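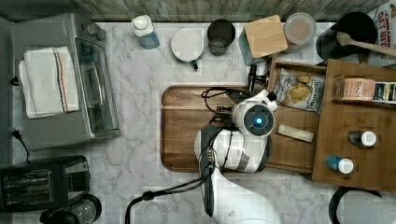
Cutting board

A cutting board (also chopping board) is a flat, durable surface on which food is placed to be cut. It protects both the knife and the worktop beneath it, and is among the oldest kitchen tools still in daily use. Boards are made in wood, bamboo, plastic, rubber and glass, and range from small slabs for slicing lemons to the heavy blocks used by butchers.

History

Early boards were plain slices of tree trunk or split planks, replaced when they became too worn to clean. By the nineteenth century, workshops in timber-growing districts were turning out boards as a side product of furniture making. The works at Omville began in this way, using offcuts of beech from its chair shop, and at its height sent out 3000 boards a year. Plastic boards came into wide use in the second half of the twentieth century, first in hotels and hospitals and later in homes.

Materials

Hardwoods with a close grain, such as maple, beech and walnut, are preferred. Softwoods mark easily and may pass a taste of resin to food. In an edge-grain board the strips are laid with their long sides upwards; in an end-grain board the cut ends face the knife, and the fibres part slightly under the blade. End-grain boards are gentler on knives but heavier, dearer and more likely to split if left standing in water.

Plastic boards are light and many can be washed by machine at 70 °C. Deep scores in the surface are hard to clean, and a badly scored board should be replaced. Glass and stone blunt knives quickly and are better kept for serving. 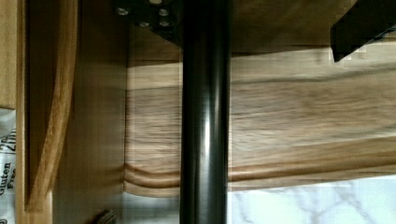
Care

Wooden boards are washed by hand in warm water, wiped and stood on edge to dry. Food-grade mineral oil is rubbed in from time to time – monthly is usual for a board in regular use – and left overnight before the excess is wiped away. Olive and sunflower oils turn rancid and are not advised. Stains may be lifted with coarse salt and half a lemon. A board that has warped slightly can sometimes be flattened by dampening the hollow side and leaving it under a weight.

Collections

The Jabłońska collection holds 128 domestic boards, most of them from farm kitchens. Its catalogue, prepared by Liam Mac an tSaoi, sorts them by grain direction and by the form of the handle. The collection is open to visitors from spring until November.

See also

Bread board
Butcher's block
Kitchen knife
Worktop

This page was last edited on 2024-07-06.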